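Shokri Produce Bags, Translucent White, Printed
Kitchen Sundries > Bags and Wraps > Fruit and Veg

Pack of 200. Flat packed, star-sealed base, handles that hold up to a walk home from the Algate shops with a melon in tow.

Somebody has to sell the bag the fruit comes in, and in Jadthorpe that somebody is us. It isn't glamorous work. Still, you'd be surprised how many people ring up with firm opinions about bags, and how few of them want to hear ours.
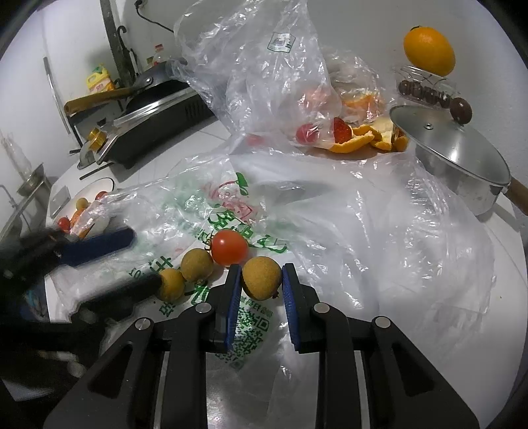
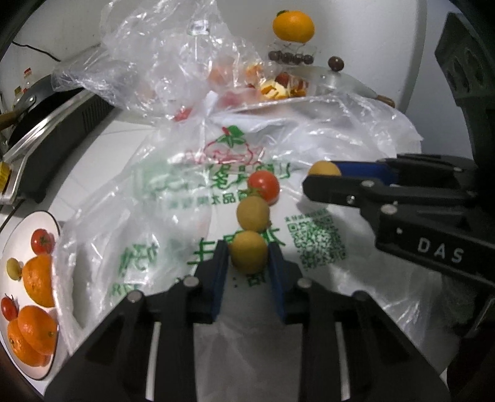 Longans and a cherry tomato on the printed bag, green characters showing in both shots.

What you get

A light, see-through-ish white bag with the fruit shop print in green. You'll find the big Chinese characters, some smaller lettering and a fruit logo in red outline with green leaves on top. The print includes a QR code too. The bag creases the moment you look at it, as every bag of this sort has done since the beginning of time, and we won't be offering an ironing service.

The white is thin enough to tell a tomato from a longan without opening anything, and cloudy enough that the neighbours needn't know how many mandarins you bought.

Around the kitchen

Most of our customers get a second job out of each bag. Slit one down the side, lay it flat on the bench and you have a work surface for sorting fruit, peeling oranges or picking stalks off things. When you're finished, gather up the corners and the whole sticky business goes out with it. Longan shells in particular have a gift for turning up under the toaster in November, so we recommend the method heartily.

For storage, keep longans in the fridge with the bag left open at the top. Cherry tomatoes would prefer the bench and will sulk in the cold. Halved strawberries should be eaten by whoever halved them.

Keep the bags well away from the cooktop. They are plastic, and they will behave like plastic.

Specifications

Item code: JT-461
Range: Jultonent Fresh
Colour: translucent white, green and red print
Quantity: 200 per pack
Handles: 2
Carton: 25 packs
Finish: glossy when new, crumpled thereafter

Things people ask us

Can I get them plain? Yes, see Jultonent Plain, which is the same bag with less to read.

Do they come in other colours? No. We tried a beige. It sold to one household and they sent it back.

Can I wash and reuse them? Rinse, shake, hang over the tap. They dry slowly and look miserable doing it, but they come good.

Delivery

Orders leave the Jadthorpe warehouse on the next working day. Pick-up from the Algate counter is free, and yes, you'll be offered a bag.

Page updated May 19, 2023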